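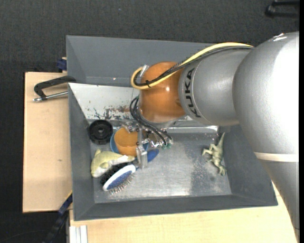
A brush and a deep gray bin on the light wooden work surface.

Print
E-mail

Skellville swap room fills up with brushes, pans and good small stuff

SKELLVILLE – If you have been putting off cleaning out that one kitchen drawer, July is your month. The Skellville household swap is back at the Karunaratne Building, and the sorting has already turned up some wonderful things.

The swap takes in the small, useful items that most homes have too many of and a few homes badly need: scrub brushes, mixing bowls, measuring cups, dustpans, wooden spoons, clothespins by the bagful. Everything that comes through the door gets looked over, cleaned if it needs cleaning, and packed into a starter box for a household moving into a new place in Skellville or over in Jurnbridge. Last year 51 households got a box. The goal this time is 60, and at the rate people are dropping things off it looks very reachable.

Brushes are the big story so far. Last summer the swap ran out of them halfway through and had to send boxes out with sponges (which are fine, but try getting oatmeal off a pot with one). This spring's notice in the library newsletter asked for brushes of any kind, and people came through in a big way! There are dish brushes, vegetable brushes, bottle brushes and a few stiff ones that must be for grout. Each starter box gets one for dishes and one for floors, and the extras go on the free table by the door.

The sorting goes from bin to bin. Things arrive in one big mixed lot and get pulled out a piece at a time, then grouped by the room they belong in. Kitchen goes first, bath next, and laundry last. Anything with a missing handle or a bad crack is set aside for the repair evening, where it gets one more chance. A surprising number of items make it back. A new screw and some sandpaper will rescue an awful lot of kitchenware.

None of the bins match, and several have seen years of hard use at the old Camau Street depot before the swap moved. The sorters would sooner spend the money on dish towels, which are the one thing the swap buys new.

The Jurnbridge side of the project is new this year and worth the short drive. Families there used to have to come into Skellville for a box, and on the bus that meant carrying a full set of pots on your lap. Now the finished boxes travel the other direction. The first 28 are already spoken for, and a second load goes over when the kitchen shelves are caught up.

What the swap could use right now:

Medium saucepans with lids that fit
Can openers that really open cans
Colanders, any size
Dish drying racks
Dustpans, with or without the brush
Bath mats, washed

What it has plenty of: coffee mugs. The mugs are lovely, and some of them are very funny, but there is a wall of them. Please hold on to yours until fall, or come by and take a couple home – nobody will mind if you leave with a whole set.

Large furniture, electric appliances and knives can't be accepted. Glass jars are welcome if they have lids, and they go fast, especially the wide ones that hold a bag of rice. Please rinse things out before you bring them. It saves the sink crew a lot of time, and they have only the one sink.

Drop-off closes at 4 p.m. each day the building is open. Use the side entrance, where the ramp is, and leave your things on the low shelf just inside. There's no need to box or label anything. Bags are returned if you want them, so bring the big sturdy ones and take them back with you.

The free table stays up all month and anyone may take from it, whether or not they have given anything. Regulars say the best time to look is early, right after the previous day's sorting has been put out. Recent finds included a full set of nesting bowls, a cast-iron muffin pan and a potato masher so heavy it could double as a doorstop.

The repair evening will be held near the end of the month in the same building. Bring your own broken items too, if they're small enough to carry. Glue, clamps and screws are provided, and there is usually pie.

Print this story
E-mail this story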